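In Praise of Folding on the Bed

Opinion, by Rowena Espiritu
July 7, 2025

My mother folded everything on the kitchen table, and for many years I did the same. The table was hard and flat and it had a good height for the back. She believed that a bed is for sleeping and that clean clothes put on a bed will become lazy, like a person. I would like to argue here against my mother, with respect. I have come to think that the bed is the best place in the house for folding, and that people who are ashamed of doing it there should stop being ashamed.

I know this is a small subject. But I have done laundry for 45 years, first for my brothers, later for my husband and children, and now mostly for myself, and I think a person may have an opinion about a thing she has done so many times. 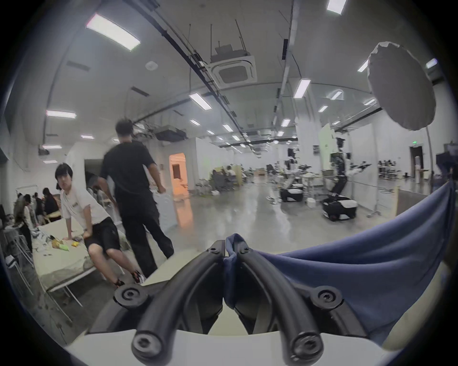 Photo: Lorna Maglaya

The first argument for the table is always the hard surface. I accept that it is useful for ironing, and also for very small things such as handkerchiefs. But a big piece of cloth does not behave on a table. It hangs over the side, the weight pulls it, and in the end it is on the floor. You hold one corner in the air, as one must with any blue cloth of some size, and the rest of it goes where it wants. Also a table is never only a table. There is always a little packet of something on it, or a cup, or the letters from the bank. In my apartment in Ilik the table was so full that I had to clean it before every folding, and then put all the things back after. I calculated once that I spent more time moving the salt than folding the shirts.

A bed does not have this problem, or has it less. It is big and it is soft, and the softness is a good thing. The cloth stays where you put it. On a table with a smooth finish, a sleeve slides back while you are busy with the other sleeve. On a sheet it holds a little, the way one page of a book holds to the next in humid weather. My neighbor in Ilik, who worked in a hotel in Mercado before she retired, told me that a cotton sheet is like a second person helping you. I have repeated this sentence to many people and I don't think they all believed me.

There is an objection about the sheet itself. If the sheet is wrinkled, they say, the clothes will be wrinkled also. I tested this in January, when I had a lot of time. I folded one week on a sheet pulled very tight and one week on a sheet just as I left it in the morning, and I could see no difference when I took the shirts out of the drawer. What makes the wrinkle is the time in the basket. Clothes that wait two days in a basket will be wrinkled if you fold them on marble.
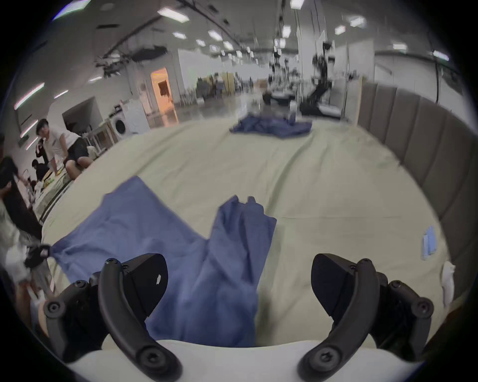 The order of work is the part where I am strict. I take the large pieces first and finish each one before I touch the next, and while I do this the other clothes must stay far from my hands. Many people throw the whole wash in the middle of the bed and then dig. I find this tiring for the eyes. It is much better to spread one garment near you, wide, so that you can see both sides of it and pull the corners out, and to leave the next one in its heap at the far end, as with the navy one up there behind the blue. The heap is not a disorder. It is a line, and the garment in it is waiting for its turn. When everything is in one pile you see only the pile, and you become discouraged before you start.

I must say something about corners, since my friends tease me for it. A corner decides the fold. If you take the cloth from the middle, you will get a bag. If you take it at the outermost point and pull gently, the wrinkles run away from your fingers like lines from the sun, and you can see immediately which way the fabric was cut. With a dark blue or black garment this is very helpful, for in the evening under a weak lamp I can't see the seams at all. I go by the corners only. My daughter learned this from me when she was small and she still does it, although she folds on the floor, and that is another essay. 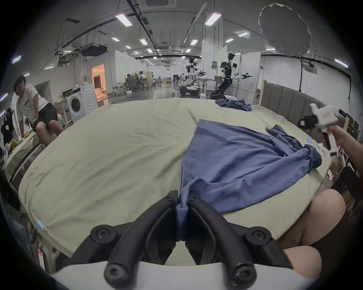 Two people are better than one for anything wide, and this is my last argument for the bed. Around a table two people knock their elbows. A bed has long sides and you can sit by it. My husband liked to sit low next to ours and talk, with his hands on his knees, exactly in the pose of the young man on the left in his white T-shirt, and he would say that he was going to help in a minute. Sometimes he did. The cloth was spread across the middle, I had my side, he had his side, and it took us 30 minutes to do what I now do in almost an hour. I do not say this to be sad. I say it because I think furniture makes people do certain things, and a bed makes people stay and talk while the work is going on. Nobody ever sat down beside my ironing board.

My mother, when I explained all this to her, answered that I had simply bought a bad table. It is possible. The one I have at present came from a shop in Eltirura, it has a leg that is shorter than the others, and I keep my plants on it.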